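Kettle Language Group -- Minutes of the May Meeting

Present: Bradley Lightfoot (chair), Jade Mellor, Roel Vandenberghe, Ryan Tunstall
Taking notes: Barry Holroyd

Meeting opened at 7:05 p.m. Last month's minutes were accepted after one fix: the "swap" instruction takes its operands from the left stack, and I had written the right one. Sorry, Roel!

1. State of the interpreter

Jade showed the new build of Kettle and it is a joy to use. The reference interpreter now passes 278 of the tests in the shared set, and the 12 that still fail all have to do with nested loops that share a marker. She walked us through one of them on the big screen (the "double lid" program, for those who like to follow along at home) and we could all see the pointer come back one cell too early. Ryan thinks the spec is wrong and the interpreter is right. Bradley thinks the opposite. Much drawing on the whiteboard followed, and it was great fun.

Agreed: a closing marker matches the nearest open marker on the same stack. Jade will change the interpreter and Bradley will rewrite section four of the spec to match.

2. Lollero

Roel gave a first look at Lollero, his language in which every program is a ring of symbols and execution can start anywhere on the ring. We loved this. The same 34 symbols print the alphabet forwards or backwards depending on the starting point, and he found that by accident while trying to write a counter!

Questions that came up:
- Does a ring of length one halt? Roel says it has to, but the rules as written let it run forever.
- Can two rings talk to each other? Not yet. Ryan would like a "bridge" symbol, and Roel would like to keep the language small.
- Is it Turing complete? Roel has half of a proof by way of a tag system. Jade offered to read it before the next meeting.

Left open for now. Roel will put the rules up on the group wiki so everyone can try to break them.

3. Ferkik numbers

Ferkik still has no number literals, and Ryan wants it to stay that way. He has a search script that looks for the shortest expression for each integer up to 1,000, and it has already beaten several of the hand-made ones in our table -- including mine for 255, which I was rather proud of. The script is slow on primes. Bradley suggested caching the partial results by stack depth, and Ryan went quiet and started typing, so we took that as a yes.

Agreed: the table on the wiki will be replaced by the script's output, with the old entries kept on a history page with their authors' names.

4. Name clash

Itier and Kettle both use the .kt file ending in our shared folder, and the test runner picks whichever it finds first. Itier moves to .iti. Barry to rename the files.

5. Notes from members

Members away from the main group are welcome to send in a short note for the minutes. One came in this time, from Jade, and is added as she sent it. 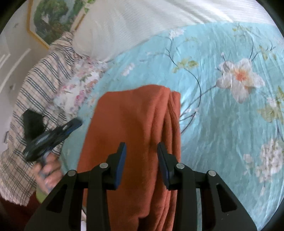
Itier, May

Hello all! I named this page of notes after the language because I have been living in it all month. The big news is that the self-interpreter runs. It reads an Itier program from input, builds the jump table on the second tape, and then walks it, and it got through "hello" on the first full try. It is very slow, and the jump table grows faster than I would like, but it runs!

The trick was to stop storing labels as text. Each label is now a count of the turns taken to reach it, and the comparison is a simple countdown on both tapes. I still need to handle a program with no labels at all, where the walker sits on cell zero and waits. If anyone has a neat way to test for an empty tape without using up the first symbol, please write to me. -- Jade

6. Next meeting

Same room, 7 p.m. Roel to bring Lollero puzzles, Ryan to bring the Ferkik table. Bradley asked that programs for the short-code challenge be sent to him ahead of time, with comments stripped.

Meeting closed at 9:20 p.m.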